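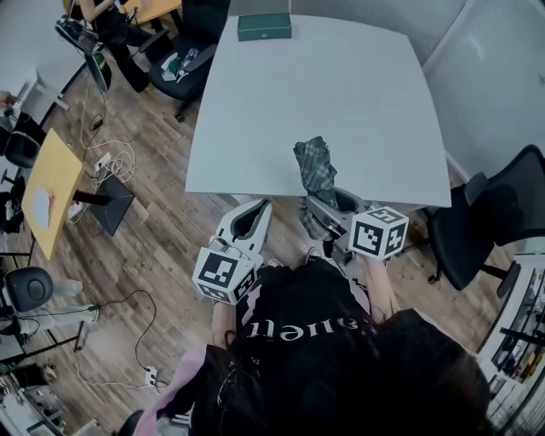

Irfan Durrani wants to know why there's no ironing in the set, and whether a folded shirt with a crease down the front still counts as folded. Yes it counts. No ironing, we never had an iron.

Breltach cloth notes – README

What it is
Notes and short clips of people handling cloth at a table. Picking up, laying out, folding, dropping in a box. Small set, made for one job, shared in case it's any use to others.

What's in it
116 clips
26 pieces of cloth (shirts, tea towels, scarves, pillowcases, offcuts)
8 ways of folding, listed in folds.txt
one sheet of notes per piece: size, weave, how it creases

Cloth
Mostly from Kutis market, secondhand, washed once before use. Checks and plaids were picked on purpose, the lines make it easy to tell if a fold is square. Plain cloth is harder to judge, so those notes are thinner. Sorry. Heaviest piece is a 790 gram blanket offcut, filed under "other" and probably shouldn't be.

How a piece is done
Start crumpled. No smoothing beforehand.
Get hold of a corner if there is one showing, otherwise whatever is nearest.
Pull it flat, then fold.
If it slides off the table, pick it up and carry on – don't restart, just put "fell" in the notes column.

Names
Folders go by source. yousafzai = the long scarves, grenda = tea towels and napkins, kutis = everything else. A few napkins ended up in kutis, will move them in November.

Known problems
Left and right swapped in the notes for the first batch of scarves.
"Half fold" and "book fold" are the same thing, two people wrote them up seperately.
Stretchy cloth is under-represented. One jersey top, thats it.
Sizes were taken with a tape before washing, so cotton pieces may be smaller than stated.

Use
Free for teaching and research. Say where you got it. Don't resell.

Corrections to Irfan please, with the folder name and the piece number.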